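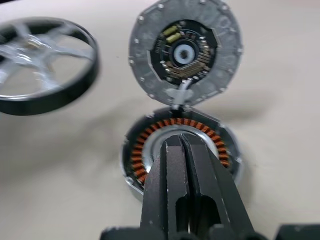

Right, minutes of the March meeting of the Jarkisham Lane Cycling Group, typed up by me (Mabli Mathias) on Friday evening with a cup of tea going cold, so forgive the typing. We kicked off with the towpath resurfacing, as we have for most of the winter, and the news is that the stretch from the lock to the Endanard turn is finally getting done! Ihor Didenko had walked it at the weekend and says the gravel is terrible, and he reckons anyone with thin tyres should stay off it for now. On the e-bike side, in a hub motor that's in pieces, the big round part with the black rim and the silver spokes running out from the metal middle is the bit I'd get to know first. Anyway, back to the towpath. I'm to write to the council and ask for a closing date in writing.

Apologies: I had three, all by text, all with colds.

Last month's minutes: agreed, once I'd fixed the spelling of Drandstead (sorry, Drandstead people).

Summer ride. We went round and round on this one. Ihor wants the long loop out through Drandstead and back over the hill, and I said I'd quite like to be home before dark, thank you. We settled on the shorter route with lunch at the Dreßler tea garden, who can take 11 of us at the outside tables if we ring ahead. I'm ringing. If more people sign up we'll have to bring sandwiches and sit on the green.

Money. We've got £300 in the account after paying for the hall. There was a long chat about whether to spend some of it on hi-vis bibs for the school run or put it all towards the ride. I'm for the bibs, Ihor's for the ride, and we left it till April when more people are back.

Parking outside the hall. Still awful. The man with the white van has been asked again, nicely. Ihor will ask about a second bike rack by the side door, though the last time we asked it took them until Christmas to say no.

Lights. Could everyone please check theirs? I followed somebody home after the last meeting with no back light at all and I was too polite to shout.

Any other business: one pair of grey gloves left on the radiator, now in my kitchen drawer. The biscuits were the good ones, so thanks to whoever brought those.

Next meeting same place, 7.30, and bring your own mug as the cupboard's locked again.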